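刚看完这周末的低级别联赛，想把这个赛季追下来的几件事理一理，分几条发，想到哪写到哪。

1/
先说明立场：我看Trallmont队看了11个赛季，主场基本不缺，客场挑近的去。下面说的都是一个普通球迷的看法，没有内部消息，也不认识俱乐部里的人。

2/
上周最大的事是主场搬迁的消息定下来了。下赛季开始，球队离开老球场，搬去Grirkside那边的新场地。俱乐部公告写得很短，两段话，一段感谢老球场的邻居，一段说季票续订的时间。续订从4月开始，老会员先选座。

3/
老球场是什么条件，去过的都知道。东看台顶棚漏雨，客队看台只有一个出口，散场要排很久。厕所我就不说了。但它离火车站走路就能到，这一点新球场比不了。Grirkside要转一趟公交，晚场比赛结束以后末班车赶不赶得上，现在还没有说法。

4/
有人问我续不续票。续。价格涨了，成人票一个赛季多交50，能接受。我不太满意的是看台分区，原来站在北看台的那批人被拆到了两个区，中间隔着家庭区。唱歌的人分开坐，声音就散了，这个去看过别队新球场的应该有体会。

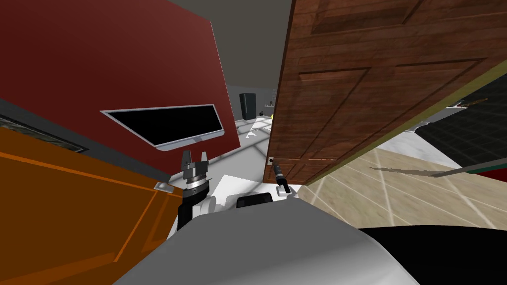

5/
再说成绩。目前排第五，离升级附加赛区差两分，手里比前面的队少赛一场。账面上看不差，问题是最近客场拿分太少，连着三个客场都是先进球然后被追平。同一个毛病犯三次，就不能说是运气了。

6/
毛病在哪，我的看法是换人太晚。主教练习惯拖到70分钟以后才动第一个人，主场有观众顶着还好，客场那时候中场两个人已经跑不动了。昨天也是这样，对方从左边连续打了三次，第三次进了。进球前那次角球其实就应该换人。

7/
评论里有人说板凳厚度不够，换谁上去都一样。我不同意。冬窗租来的那个左后卫，上场时间一共没多少，但每次上来位置感都不错，回追也快。至少可以让他踢最后二十分钟，让原来的主力喘口气。另外青训上来的两个中场，预备队比赛我去看过几次，传球比一线队有些人稳。

8/
门将位置不用动。这个赛季丢的球里面，真正能算到他头上的我只想得起来一个，就是十月份那场大雨里脱手的。其他时候他出击果断多了，手抛球发动反击也比去年快。合同到夏天，希望早点谈。

9/
讲讲上座。昨天官方公布1,959人，是这个赛季第二高。第一高是德比，那场不能算正常情况。天气好，对手又带了不少人来，客队看台差不多坐满了。希望搬家之前最后几场能保持住。

10/
赞助商的事也有人问。胸前广告Kidix的合同这个赛季到期，俱乐部说还在谈。我对Kidix没什么意见，就是那个标印得太大，洗几次边上就起皮，我那件去年的主场球衣已经不太能穿了。袖子上的Naciri续了两年，公告里有写。

11/
球衣本身，希望下赛季回到竖条。今年这个渐变的设计我一直看不习惯，远处看颜色发灰，号码也不清楚。坐高一点的位置，谁是谁要靠跑步姿势认。球迷会上个月做过投票，竖条票数最多，俱乐部说会参考。参考到什么程度不知道。

12/
直播也提一句。客场去不了的时候我都是看俱乐部自己的直播，单机位，解说一个人。画面偶尔卡，但角球和任意球基本都能看清。唯一的要求是比分和时间别挡在近端边线那里，边裁举旗经常看不见，每次都要等解说说出来才知道是越位。

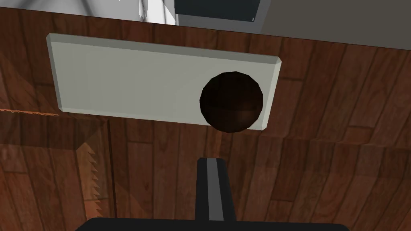 13/
剩下的赛程，方便大家安排时间：
下一场主场，对手排名倒数，必须拿三分。
再下一场客场，去的是人工草皮，球队在人工草皮上一直踢得别扭，能拿一分我就满意。
之后连着两个主场，其中一个改到晚上。
最后一轮客场，对手很可能也在抢附加赛名额。

14/
最后一轮那场，球迷会在组织大巴，报名的人已经不少。票是客队看台统一拿，个人不要在对方官网买主队看台的票，去年有人这样买了，进门的时候被拦下来，最后没看成。想去的直接在球迷会页面登记。

15/
关于老球场最后一个主场，网上有几种说法，有说要进场绕一圈的，有说赛后可以带走座椅的。目前俱乐部只确认了一件事，就是赛后看台会多开放一个小时。座椅的事没有公布，别自己带扳手去拆。

16/
我自己打算那天早点到，先去南门外面那家店吃饭。从第一个赛季就在那里吃，搬了以后估计不会专门过去了。吃完进场，还是站老位置，北看台靠左的柱子旁边，视线有一点挡，习惯了。

17/
预测一下，放在这里，赛季结束回来看：第四，进附加赛，第一轮客场过关。决赛不好说。如果换人还是拖到那么晚，那第一轮也过不去。

18/
本来昨天赛后就想发，回家太晚，拖到今天，2025年3月30日，星期日。评论我晚上看，问大巴的请先翻一下第14条。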